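Ticket 1729 - Hand stops with grip force warning after pad change, cell 2
Status: Closed
Opened by: Irja Jääskeläinen
Assigned to: Teemu Nieminen
Site: Korkent
Related document: Handling Rule 30, Work on end effectors

Opened September 11, 2019

Irja Jääskeläinen
The hand in cell 2 stops with a grip force warning when it closes on the test block. It does this at the start of a run and again after a restart. The fingertip pads were changed on the previous shift. I have taken the cell out of automatic and hung my tag on the disconnect. The shift book says "pads done, OK" with no initials and no check sheet.

Please tell me whether I can raise the warning limit to finish the batch.

Teemu Nieminen
Do not raise the limit. Rule 30 says force limits are changed only by the person named on the cell's risk assessment, and only after the assessment has been reviewed. For cell 2 that is Kirsten. A warning that comes up after maintenance is treated as a maintenance fault until the checks are done.

Please send me:
- the controller log from the last good cycle up to now
- the parameter export
- the pad change sheet, if you can find one

Irja Jääskeläinen
Log and export attached. I can't find a sheet. Guðlaug did the pads and is on site again this afternoon.

Teemu Nieminen
From the log: the hand passes its self test at power on. The warning comes from the thumb axis. Closing force is over the limit by a small amount each time, and the position at contact is earlier than it was before the pad change. The parameter export shows the old zero values, so the zero routine was not run after the new pads went on.

Before anyone goes in, follow section 4 as written. Lock out at the disconnect, each person with their own lock. Bleed off stored energy, then try the start button to prove it is dead. Do the visual check with the power off. When the power is needed again for the zero routine, the arm stays in reduced speed mode and one person holds the enable switch. The second person stands outside the marked area.

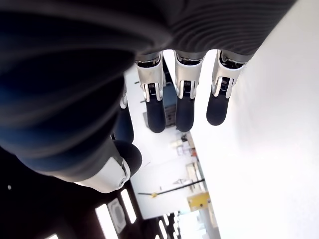 Check the finger joints for dirt or loose parts while you are in there, and check that every pad is seated all the way. Don't pull the springs or try to bend the fingers by hand past the point where they move freely. If a spring looks damaged, stop and call me - that is a bench job and the hand has to come off the arm.

Guðlaug Gunnlaugsson
I changed the pads. I used the Iltero quick card that was in the tool drawer. It goes from fitting the pads straight to a test grip, and there is no zero step on it. I did not know the sheet was required for pads. I thought it was only for whole fingers.

Visual check done with Irja, both locks on. Joints clean, springs look fine. The thumb pad was not fully seated. I pushed it home and tightened the fastener to the value in the manual.

Teemu Nieminen
Good. Pads do need the sheet. Section 6 says "any part that touches the product or changes the reach of a finger," and a pad does both. The wording could be easier to find.

Now run the zero routine in reduced speed, save the export under a new name, and leave the old one where it is. After that, 100 grip cycles on the test block with no product in the cell. Send me the log.

Irja Jääskeläinen
Zero routine finished. 100 cycles run, no warnings. Closing force on the thumb is back to what it was before the change. Log and new export attached. Locks off, my tag is removed and signed.

Kirsten MacLeod
I have read through the log and the exports. Force limit is unchanged, so the risk assessment stands as it is. Cell 2 may go back to automatic. Guðlaug and Irja have both signed the late sheet, with a note that it was filled in after the fact.

Actions from this ticket:
1. Remove the Iltero quick card from all tool drawers. Teemu
2. Add "pads, including thumb" to the list in section 6. Kirsten
3. Add the zero routine to the pad change sheet as its own line with a signature box. Teemu
4. Ask Vidar Hellström to check if the Dmytriv cells use the same card.

Vidar Hellström
They do. Cards taken out today. We had one pad change done with it, and I have asked for the zero routine to be run again there before the next shift.

Teemu Nieminen
Items 1 and 3 done. Revised sheet is in the shared folder.

Kirsten MacLeod
Item 2 done, Rule 30 reissued. Closing.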